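Jun 18, 2018. Notebook, sorting room, Pukurlow project

Started late, key wasn't on the hook. Éabha had it in her coat. Kettle on, then straight to the bench.

Plan for today was finish the household odds and ends categories so Edith can do the labels. Didn't finish. Got most of the way through the small stuff, none of the kitchen drawer stuff. See end.

Scale: drifting again. Put the 100 g weight on, read high, tared it, read high again. Swapped in the old Grurel from the back shelf and it was steady all morning. Use the Grurel till further notice. Please don't put the other one back in the cupboard without a note on it, I will forget and so will you.

Sorting rule as it stands (Edith asked me to write it down somewhere that isn't a sticky note):
- anything that opens goes in a bag first, even if the cap feels tight
- sticks, swabs, skewers, anything thin, stays in its own packet. Do not decant. We lost most of an afternoon to this in the first round
- plugs and adapters never go in with liquids
- cartons stay shut unless the flap is already torn
- soft things last, on top

Rule 3 came from me and I broke it twice before lunch. Caught it both times.

Argument with Éabha about whether the sort should go by material or by what a person would use the thing for. She says material, quicker, no judgment needed. I say use, becuase the people who get these trays at the end want to find a thing by where it would live in a house. We timed it both ways on the same load. Material was faster by a lot. Use had fewer put-backs. So no winner, and we are both still right. Edith to decide, she's the one writing the label text.

Catalog numbers: stopped at 704. Next person starts from there, don't reuse the gap further up, those are reserved for the Alexiou items whenever they turn up. Third time they've said next week.

Bags: small zip ones nearly out. The Promunell ones are too thin, seam went on two of them with nothing heavier than a box of pins inside. Order the other kind. Ask Éabha which, she has the old invoice.

Lunch. Bad soup.

Afternoon, basin method. Everything mixed goes in one big basin, then pull out onto the table one at a time, line it up, write it, move on. Slower to start but I like it better than the tray, less rolling around. Castle table is fine for this, wipes clean, though dark green things dissapear against the printed trees. Put pale paper down next time?
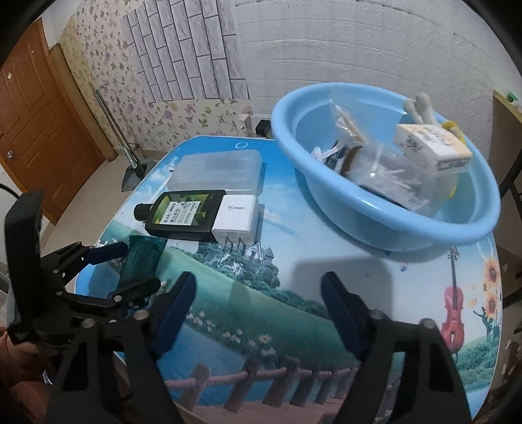

SMALL HOUSEHOLD, MIXED

Out on the table: frosted case, black bottle, power adapter. Bottle is lying down, better that way, the cap end catches your sleeve if it stands. Label has Chinese-style characters, I can't read it, so it goes under "bottle, contents unconfirmed" until somebody can. Not guessing from the color. Adapter is right up against the base of the bottle, so yes, rule 3 again. Separate box for that one.

Flat green packet also to the left, needs its own line.

Still in the basin: the printed box, white sticks in the clear plastic, the brown sticks in the crinkly bag, the yellow fuzzy piece, the soft whitish thing. Two kinds of sticks = two entries, don't merge them. Small dark and white bits to go in one bag together and get one number, life is short.

To do
- label text for sticks, both (Edith)
- someone to read the bottle
- weigh the frosted case, Grurel only
- zip bags
- kitchen drawer stuff, 3 crates, not started
- key back on the HOOK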